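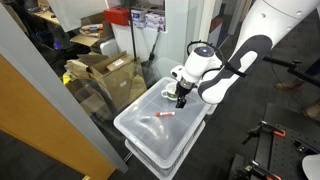 Arm 2 over the bin lid, cup and marker set out. Blue light on, fingers down.

1/ Service notes on arm 2 at Nirkutmont. Posting them as a thread as three people have asked for the settings and I keep sending different versions. 2023-03-29, supersedes whatever I wrote before.

2/ The cell: one arm, one gripper, a clear storage bin with a frosted lid, and a white slotted crate under the bin. Working surface is the lid. Objects at the moment are the small cup with the green band, its saucer, and the red marker.

3/ The crate sets the working height. If you swap it for a different one, the lid height changes and every stored approach is wrong by the difference. Re-teach or put the old crate back. Do not try to correct it with a global Z offset, the tilt will be different as well.

4/ Hours on the arm at this service: 1,186. Gripper has done 3,155 closes on the current finger pads. Previous set was changed at 819 and should have gone sooner.

5/ Symptom that started all this: marker picks drifting towards the cap end. Cup picks fine. I spent a morning on the vision side before checking the hardware. Wrong order. Check the hardware first.

6/ Cause was two things on top of each other. One finger pad had lifted at the tip, so contact was uneven. And the screws behind the gripper collar had backed off slightly, enough to feel by hand with the arm braked.

7/ Collar procedure. Park the arm clear of the bin, brakes on, power off at the controller, lock it off. Take the weight of the gripper in one hand. Back all the screws out a turn, seat the flange, then nip them up in a cross pattern. Torque in two passes. Mark each head with paint pen.

8/ Torque values are on the card inside the controller door. I am not putting them in a thread. Someone will read them off here in two years with a different gripper fitted.

9/ Pads. Peel the old ones, clean the finger faces with isopropyl, leave them to dry fully, press the new pads on from the root towards the tip. Then leave them overnight. Running them the same afternoon is how I got the lifted tip.

10/ Cable. The thin black one that loops over the gripper head needs its slack. It looks untidy, and people keep wanting to tie it down. With it tied flat, the last joint runs out of cable before it runs out of travel and the connector takes the load.

11/ Check for the loop: jog the last joint to both ends of its permitted range at low speed, hand on the stop. Cable should move freely and never go tight at the connector. It should also stay out from between the fingers. If it does either, re-clip further back along the arm.

12/ Correction to 11: if it FAILS either. Can't edit.

13/ Padded cover on the dark link. Lift it, check for grit and for anything chafing underneath, put it back with the seam where it was. The seam position matters a bit. Rotated round, the cover bunches at the joint on a full fold, and you get a false contact stop.

14/ Two false stops in the log from exactly that. Both cleared without a fault code, so they are easy to miss. Filter the log by stop type and ignore the error list.

15/ Clamps on the breadboard table, orange handles. Check both for tightness with the arm parked. Mark the clamp position on the table edge with tape so you can see creep at a glance. I use one strip per clamp, edge of the tape to edge of the body.

16/ Mounting arm on the right: check the clamp fitting at the end by hand, no tools. If it turns, tighten it and redo the calibration. If it doesn't, leave it alone. Every time someone "just tweaks" it we lose half a day.

17/ Calibration after all of the above, in this order: tool centre point, then lid plane, then objects. Doing the lid plane first wastes it, as the plane is measured with the tool.

18/ Lid plane: touch off near the four corners, well inside the rounded part. The lid flexes in the middle, so a centre point reads low if you press at all. I take the centre as a check only and never put it in the fit.

19/ The flex also matters for force limits. A hard lid and a soft lid give different contact traces for the same descent. Our threshold is tuned for this one. Zenstead run the same routine over a solid bench and their number is no use to us, nor ours to them.

20/ Frosted lid and whatever is inside the bin: the pale shape showing through has been picked up as an object by the Flurilix detector at certain thresholds. Mask by height above the lid plane. Anything under it gets dropped. That fixed it without touching the detector.

21/ Verification run was 39 cycles, alternating marker and cup. No drops, no false stops. Marker picks were back on centre. I would like a longer run but the floor was needed for something else.

22/ Spare parts used: one set of pads, one cable clip. Spares left: two sets of pads, no clips. Clips are on order from Tazi with the next lot.

23/ Intervals from now on. Pads: inspect weekly, change at 800 closes whatever they look like. Collar screws: look at the paint marks weekly, torque check monthly. Cover and cable loop: monthly. Table clamps: before every calibration.

24/ Yes, that pad interval is far shorter than what this set has just done. The lifted tip was on the set that reached 3,155. Pads are cheap.

25/ Asked already: can you do the pads without powering down? No. Brakes and lock off, every time, even for one pad.

26/ Also asked: does the blue light on the gripper head mean it is safe to reach in? No. Treat it as powered whenever the light is on, and don't treat light off as proof of anything. The lock on the isolator is the proof.

27/ Keep the floor between the door and the crate clear while the arm is running. If the crate gets knocked, stop and redo the lid plane. Nudging it back by eye gets you close, and close is what gave us bad marker picks in the first week.

28/ Next full service in May. I will do the base bolts then and post the readings under this thread.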